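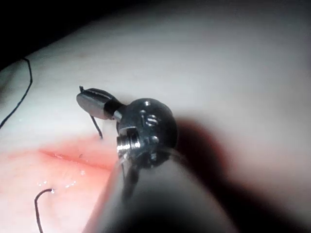 Closed jaws and a short end of black thread over the pale surface at the Ramalho suture bench.

I have sewn exactly one pillow in my life, and it leaked. So I was maybe the wrong person to send to the stitching room at Ramalho, the skills center out past the rail yard, where they've just opened up a bench for practicing sutures (the fine kind, with thread you lose the second you look away from it). But I went, I had a great morning, and I came home with a new respect for knots.

The news part first. Ramalho's suture bench is now open to outside learners, and the center has put together a set of 33 practice exercises to go with it. They start with picking up a thread and letting it go again, and they end with a running stitch along a curved cut that made my eyes water just watching somebody else do it. You can book half a day at a time. The center got 800 practice pads in from a supplier called Bilberg, which sounds like a lot until you see how fast a room full of beginners goes through them!

Jaime Calado runs the bench and wrote most of the exercises. He used to teach upholstery, of all things, and he still talks like an upholsterer: he wants the thread to "lie down," and he'll tell you a stitch is "grumpy" if it puckers. When I asked him what people get wrong, he didn't have to think.

"They pull," he said. "Everybody pulls. They get the thread through and they're so happy about it that they give it a good yank, and now the edges are bunched up like a cheap curtain."

What you want, he told me, is for the two edges to just touch. Then you stop. He made me say it back to him.

I tried the first exercise with plain hand tools and black thread, and let me tell you, a short tail of suture has a mind of its own. It curls up. It sticks to the pad, then it sticks to you. I dropped mine four times, and on the fifth try I closed the jaws on it and felt like I'd won something. Then Calado pointed out I had it by the wrong end. (I did.)

Closing the jaws is a bigger deal than I'd figured. Grab too near the tip and the thread slides around on you. Grab too far back and you can't see what you're holding. He has people practice only that, for a whole session, before they get to tie anything, and a couple of the learners I sat with admitted they were bored stiff until the second hour, when their hands sort of got it.

One of them was practicing for a veterinary course and had already been through the beginner set once. Her pad had a row of stitches down it so even I'd have guessed a machine did them, except for one near the end that wandered off to the left. She called that one "lunch."

The money for all this came partly from the center's own budget and partly from Skedik, a local tool distributor, which chipped in for lamps and stools. The stools are very good. I'm mentioning it because I sat on one for three hours and my back had no complaints, and that never happens.

A half day costs 18 dollars with the pads included, and thread is free as long as you don't waste it, says the sign by the door. Learners who finish the whole set get a printed card and, if Calado's around, a handshake. He's hoping to add an evening slot in May, though he wouldn't promise me anything.

I brought my pad home and put it on the fridge. It's got three stitches on it, two of them grumpy. Booking is through the front desk at Ramalho, by phone or in person, and beginners should ask for the morning slot.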